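SPEAKER NOTES
Small Bins, Large Feelings: waste in the shared office
Senau building users' meeting, December. Slot is 20 minutes, aim for 17.

OPENING
Wait for the biscuits to finish going round. Do not compete with the biscuits.

Start with the number. Last year we bought 313 bin liners for the third floor. Pause. Someone will say that sounds low. Someone else will say it sounds high. Let them have it out for a moment, it warms the room up.

Then: I have been asked to speak about rubbish for the second year running, and I have chosen to take it as a compliment.

WHERE WE WERE
Quick history for the newcomers. When Rumetti moved out they left us one large steel bin by the lift and a laminated notice about fish. Everybody walked to the big bin. Everybody resented the walk. Cups gathered on windowsills in the meantime.

Rieger upstairs went the other way and put a bin under every desk. Cleaning took twice as long and most of those bins held a single tissue. I have seen the invoice. (Don't say the figure, they may have someone in the room.)

WHAT WE TRIED
A few small plastic bins in the places where people finish drinks. Sofa corner, printer, the bit of corridor with the good phone signal. Drinks containers only. Food goes to the kitchen, paper goes in the tray.

Expect the question about why there are no lids. Answer: we had lids. People put things on top of the lids.

Short detour on liners, keep it under 3 minutes. I know how that sounds. The first batch, from Omance, was sized for a bin none of us owns. The second batch fitted so exactly that it slid to the bottom at the first apple core. We now buy one size too big and let it hang over the rim. It looks like a badly made bed and it stays put. If anyone wants to fold the spare bag under neatly, they are welcome to come round and do all of ours as well.

Colour coding: skip unless asked. We had five colours and a chart. People read the chart while dropping the wrong thing in the wrong bin.

WHAT GOES WRONG
Slide 6 up for this part. 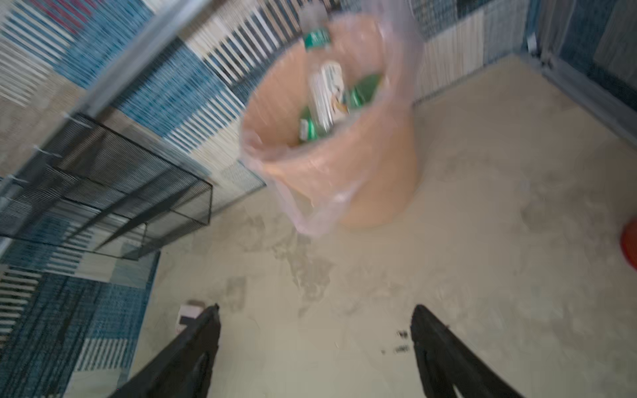
Half-full bottles are the main complaint from the cleaners, and they are right. A liner will put up with a great many empties and very little cold tea. Ask for a show of hands: who has ever poured the last inch down the sink first? Count generously.

Second complaint is crushing. Some of you crush cans, some of you regard it as showing off. Crush them, please. We got nearly a whole extra day out of each bag in the printer corner after one person took it up, and that person would like to remain unknown.

Third is bins that wander. They're light and they get kicked, or borrowed for a leaving do and returned to the wrong floor. A bit of tape on the underside with the location on it has done more than my three emails.

MONEY
One slide, don't linger. We have 300 pounds for the coming year, liners included. The request for a bin with a sensor was considered and I have put it in the tray for paper.

ASKS
Pour it out, crush it, put the bin back.
Tell me if your corner needs a bin. Tell me if it has one and doesn't.

QUESTIONS
Fish notice: yes, it is still up. Yes, it still applies.
Finish by moving my own cup.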